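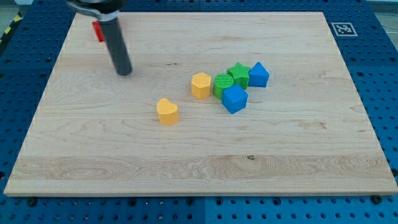
Follura Shape Blocks

A set of small, chunky colored blocks for tabletop pushing and arranging tasks, with notes on the board they are used on.

Contents

blocks/ model files, one per shape
board/ cutting plan for the board
layouts/ 56 starting arrangements as text files
CHANGES

Shapes

The set includes a cube, a cylinder, a star, a hexagon and a pentagon. All are straight-sided prisms. File names give the shape first and then the color, for example star_green or hexagon_yellow. The pentagon is drawn like a house, and its peak counts as the front when you read a rotation value.

Board

Pale maple planks with straight grain. Knots are fine if they are flush. Sand the joints between planks, or the cube will catch on them.

Layouts

Each line holds shape, color, x, y and rotation in degrees. The origin is the lower left corner of the board. Layouts 1 to 27 keep the blocks in one loose cluster. The rest spread them out.

Known problems

Layout 15 lists the star twice. Use the first entry.

Version 2, 13/12/2021. Maintained at Wurklow.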